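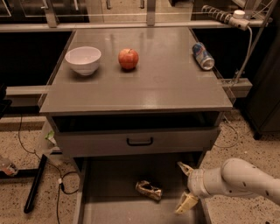

Page last changed: February

Why did the robot stop with the drawer open?

Have you ever gone to put something away, and then stood there with your hand in the air because you couldn't remember if you'd finished? Robots can get into a muddle a bit like that, and this page is the story of one of them. Get comfy, because I do tend to go on a bit when I'm talking about robots!

Our robot is called Pimo. It is really just one white arm, rather scuffed by now, with a gripper at the end that has two fingers. Two fingers doesn't sound like many, does it? Try picking up your pencil case with only your thumb and one finger, though, and you'll find you can manage quite a lot.

Pimo works at a little grey stand with drawers in it. The job is tidying. Somebody sets out a few things on top — a white bowl, a red apple, a drinks can — and Pimo has to work out what belongs where. The apple should go in the bowl. Old cans should go in the bottom drawer. Then the drawer has to be shut, and that is the end of the job. The people at Isto, the workshop where Pimo lives, have set it this job 1249 times, so you would think it might be bored (it can't be, but I would).

So what went wrong?

One afternoon Pimo stopped with its fingers open beside a crumpled can in the bottom drawer, and there it stayed. The drawer was wide open. The apple was still on the table next to the bowl, and there was another can lying on its side up there as well. Pimo didn't beep or flash. It waited, and after six minutes a person came over and pressed the stop button.

To understand why, you need to know how a robot decides that it is holding something. You can feel a can in your hand because your skin is full of tiny feelers. Pimo has no skin. It closes its fingers and checks how far they moved. If they shut all the way, there must be nothing between them. If they stop early, there must be something there. That works nicely for an apple, which is nice and round and plump.

Now think about a squashed can. It is flat in one place and fat in another, with crinkles sticking out all over. Pimo's fingers had closed on a thin, folded bit, so thin that the robot's computer couldn't make up its mind. Was that a can or was it nothing? It opened its fingers to try again, got the same puzzling answer, and opened them once more. Pimo has a rule for that: if you are not sure, keep still.

You might think that's a silly rule, but I'm rather fond of it. An arm that isn't sure what it is holding might swing round and drop it, or push a drawer shut on something that was sticking out, and that something could be a person's fingers. Keeping still is much the safest thing a muddled robot can do.

How was it mended?

The Isto team read through Pimo's log, a sort of diary that the computer writes for itself. They found the same muddle 199 times, nearly always with a crushed can and hardly ever with a smooth one. So they gave Pimo lots of practice with cans of every squashed shape they could think of, and they changed the rule a little. Pimo still keeps still when it isn't sure, but now it also sounds a buzzer, so that a person knows to come and look.

What if you meet a robot that has stopped?

Please don't touch it, even if it looks fast asleep. A robot that is keeping still may be waiting, and it could start moving again when you don't expect it. Stand well back and tell a grown-up who works there.

Would you like to try being Pimo? Shut your eyes, hold out your thumb and one finger, and ask a friend to put different things between them, such as a sock, a leaf or a piece of card. Which ones can you hardly tell are there?

From Primer, the science pages for curious children

554 shares · 3 comments

cavalcanti_class4: We did the thumb and finger game and the leaf was the hardest. One of us said it was nothing at all and it was a big leaf!

Mum of two: My youngest wants to know if Pimo ever got the apple into the bowl. Bedtime is on hold until we find out.

robotfan9: i think it should have 3 fingers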